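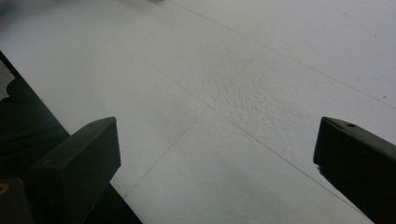

My sister-in-law has been promising me for years that a robot will fold my laundry before I retire, so when Sulline opened its workshop to visitors I signed up the same evening. It's a two-hour drive to Jodon from my place, over 70 miles with the detour, and I'd have gone twice that far (I own a small hardware store, and if a machine could put away returned screws I'd marry it).

We started in the machining hall, which was loud and smelled great and had very little to do with what I came for. The big arms in there load blanks into a lathe all day long. Lovely to watch, and they've had that kind of thing licked for ages. Same part, same spot, same move. One of them is called Pladum, after a dog apparently, and it had been running since before any of us got out of bed.

The chores room was upstairs, and it was a much quieter business. Kazimír Zelenák showed us the setup and started out by telling us to lower our expectations, which I appreciated! What they work on up there is the stuff your hands do while you're thinking about lunch: picking something up, turning it the right way, getting it into the correct slot without knocking over its neighbor. At the moment a lot of that gets done by people holding the grippers themselves, one in each hand, so the machine has something to learn from. A person runs through a job like filling a box with little compartments, then does it again, and again. He said 2000 repeats of one small job doesn't strike him as a lot. 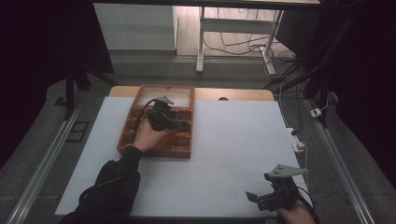 I asked if I could have a go, and they let me, bless them. Oh boy. You lose your fingertips, is the best way I can put it. I've been sorting fasteners into bins for 30 years and I could not get a wooden peg to stand up straight in its hole. You squeeze and nothing tells you how hard you're squeezing. You come in at a slightly wrong angle and the wrist has to go somewhere wrists don't like going. The lady behind me in line, Mrs. Vũ, who does alterations, got her peg in on the first try and I'm still a bit sore about it.

So can they do chores yet? I put that to Vratislav Machala while we were waiting for coffee, and he wobbled his hand at me. Clearing a table with the same dishes in the same places, yes, slowly. Putting parts in a tray on a shop floor, yes, if somebody laid it all out nicely first. My kitchen drawer with the rubber bands and the dead batteries, no. He thought small compartments were a fair test because you need to see where you're going while your own gripper is blocking the view, and I'd noticed that myself about nine times in a row with the peg.

The demo at the end was a robot doing a towel. It took so long that two kids sat down on the floor. It did get folded, though one corner stuck out, and we all clapped like crazy.

If you want to go, the next visitor day is in September, and they take groups of 9, so book early. Wear flat shoes for the machining hall. Parking is around back by the loading dock and the sign is easy to miss (I missed it). The coffee was free and the poppy seed cake was gone by the time our group got upstairs.

Posted June 17, 2021 in Day Trips, Shop Talk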